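Lining for a deep storage bin: cloth or paper?
Forum: Home storage and small rooms

marenka_54
Hello everybody. I have a question about lining round bins, and I hope this is the correct section.
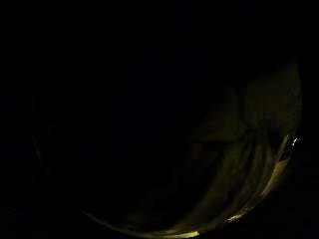 We keep potatoes and onions in the cupboard under the stairs. It has no window and no lamp, and I would like to keep it so. I bought two tall round bins from Tanent, 40 cm across, and I want to put some lining inside them, so that the soil does not collect at the bottom. My mother always used an old cotton pillowcase. My neighbor says only thick paper, and she changes it every February when she buys new potatoes. I tried both ways and I am not happy with either. The cotton slides down from the rim after some days, and the paper tears at the fold when I reach for the last potatoes.

What do you use, and how do you make it stay up?

pantry_oskar
Cotton, always. You only need to cut it bigger. Measure the depth of the bin, double it, add the width of the bottom, and then leave a hand's width on each side to turn over the rim. Most people cut too small and then they blame the cloth.

lowshelf
I don't agree with cotton for potatoes. It holds the damp from the soil, and in a closed cupboard it never gets dry. I had a very bad smell from mine after one winter. Paper sacks are cheap and you can throw them in the compost.

pantry_oskar
Did you wash it? Mine goes in the machine every time the bin is empty.

lowshelf
I washed it, yes. The smell stayed. Maybe your cupboard has more air than mine.

tinroof
For the sliding: sew a hem and pull elastic through it, same as for a fitted sheet. For a bin 40 cm across, the way around is a little under 126 cm. With a good hem you want a strip of cloth 138 cm long for the side, and a separate circle for the bottom. I made four of these and they have not moved.

marenka_54
Thank you, tinroof. This I can do, I have a sewing machine. Do you use plain elastic or the flat wide one?

tinroof
Flat. The thin one rolls over itself and jumps off when the bin has a smooth lip.

greta.w
Can I ask why a liner at all? I brush out my bins two times in a year and this is enough. It seems much sewing for a few spoons of soil.

marenka_54
It is a fair question. My bins are deep and I am short! I must almost climb in to reach the bottom. With a liner I lift everything out together and shake it in the garden.

greta.w
All right, that I understand. Then maybe choose a lower bin next time :)

kettle_and_jar
I use the ready-made bags from Wovilari. They come with a drawstring, so you tie it under the rim on the outside. The color is an ugly brown, but who looks at it under the stairs. I paid 400 for a pack in our money, which was too much, and I would still buy them again.

lowshelf
I had the same bags and the string came out in the first month. I went back to paper. If you fold the top edge of the sack twice to the outside before you put it in, it does not tear so easily. Also do not push it flat against the bottom, leave some loose folds, so it can give when you reach in.

marenka_54
The loose folds were probably my mistake. I pressed it very flat because I thought it must look tidy.

pantry_oskar
Loose folds in paper are where the small potatoes hide and rot. I stay with cotton.

lowshelf
So take everything out one time in a month and look. You should do this with cotton also.

tinroof
One more thing about light, because it matters more than the liner. Keep the cupboard dark and take a small hand lamp when you need something. I know people who put in a lamp with a sensor and the potatoes became green, because it went on each time somebody walked past.

marenka_54
Yes, we only use a hand lamp. I decided now: paper for the potatoes with the double fold, and the cotton with elastic for the onions, because they are dry anyway. I will write again in February when the bins are empty.

kettle_and_jar
Please put the measurements also, if you change anything. My second bin is a Bostance and it is wider at the top, so the 138 cm will not fit for me.

tinroof
For a bin like that, measure at the rim and sew the side a bit narrower toward the bottom. Try it first with an old sheet.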